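The Public Has a Right to the Review

When a person dies in custody, the written findings belong to the community as well as to the county
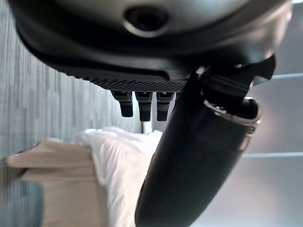
A record kept out of reach

Falleck County has reviewed deaths in its jail since 1970. In most of that time the review has followed the same course. The sheriff's office gathers the reports, an internal panel meets, and a letter is placed in a file. The family receives a notice that the matter has been closed. The public receives less than that, usually a single line in the annual report of the county administrator.

The Board of Supervisors will vote in October on an ordinance that would require each review to be published within 57 days of its completion, with private medical details removed. The measure was drafted by Supervisor Meenakshi Rastogi and has been opposed by the county counsel and by the association that represents jail staff. It deserves to pass, and it deserves to pass without the amendment that would leave publication to the discretion of the sheriff.

The case for the ordinance does not depend on a belief that jail officers are careless or that the county has acted in bad faith. Most people who work in the jail do difficult work under difficult conditions, and several of them have told the Board that they would welcome a clearer process. The case rests on a simpler point. The county holds people who cannot leave. It decides when they eat, where they sleep and whether they see a nurse. An authority of that kind owes the public an account of how it was used, above all when a person in its care has died.

What families are told now

At the Board's hearing on Saturday, Shobha Marar spoke about her brother, who died in the Trilletdale facility while awaiting trial on a charge that was later dropped. She asked for the review and was told that it was an internal document. She asked for the cell check log and was told that it formed part of the review. She then filed a formal request for records and was quoted a fee of $725 for search and copying, with no assurance that anything would be released once the fee was paid.

She paid it. The county sent her 20 pages, most of them forms with the answers removed. Ms. Marar told the Board that she had learned more from a former cellmate of her brother, who wrote to her from another county, than from any public employee.

Her account was not disputed by the county. The counsel's office replied that the request had been handled according to policy, and there is no reason to doubt it. The policy is the difficulty. A rule that permits the government to describe a death as closed while the family still does not know the hour at which it occurred is a poor rule, however faithfully it is followed.

The objections

Three objections have been raised, and each should be answered on its merits.

The first concerns privacy. A review may contain a medical history, the names of other people in custody, and statements given by witnesses who fear retaliation. These are serious interests. The ordinance protects them by requiring redaction under the supervision of the public records officer, and by allowing the next of kin to ask that further personal details be withheld. Neighboring Agarwal County has worked under similar language for several years, and its published reviews are careful documents. They name the facility, the time line, the policies that applied and the changes that were recommended. A reader can follow what happened without learning anything that the family would wish to keep to itself.

The second concerns litigation. The county counsel has argued that publication would assist those who bring suit. That may be true in some cases. It must also be said that a plaintiff will in most cases obtain the review through the court, after months of motions for which the county pays its own lawyers. Secrecy at the start of a case delays the cost and adds to it. If a review shows that the county failed in its duty, the proper response is to settle the claim fairly and correct the failure. The treasury's exposure cannot be the measure of what residents are allowed to know about their own jail.

The third objection concerns candor. Nana Amegashie, who spoke for the staff association, warned that officers will be less open with the panel if they expect their words to be printed. This is the strongest of the arguments and the Board should take it seriously. The draft already provides that individual interviews will not be published. Only the findings, the time line and the recommendations are covered. Should the association believe that this wording is too loose, it should propose tighter wording before the vote. The Board would do well to hear it.

Why discretion is not enough

The amendment offered by Supervisor Omprakash Goel would keep the duty to review but would allow the sheriff to decide, case by case, whether a review is released. Mr. Goel has described this as a middle course. In practice it would leave the present arrangement almost untouched. The sheriff has that choice today and has not once used it to publish.

There is a further problem with discretion. A review released by choice will always be read as a review that was favorable to the department, and a review withheld will be read as proof of wrongdoing. Neither reading may be fair. A fixed rule spares the sheriff from suspicion in both directions, and it would apply equally to those who hold the office in the future.

The matter of cost

The administrator's office has asked whether the work can be done with present staff. The question is reasonable. The records unit already prepares redacted files for the courts, and the county's contract with Studorer, the firm that maintains its document system, includes public posting at no added charge. Sneha Mittal, the public records officer, told the Board that one part-time position would be sufficient. The Board has funded larger requests this year with far less debate.

It should fund this one, and it should direct that older reviews be released as well, beginning with those that families have already requested. The ordinance as written looks only forward. Ms. Marar and others in her position would gain nothing from it, although their testimony is the reason it exists. A short additional section would correct this, and Ms. Rastogi has indicated that she would accept one.

Residents who wish to comment may submit written statements to the clerk of the Board until noon on the day of the vote. Statements should refer to the custody review ordinance and should say whether the writer supports the measure with or without the amendment.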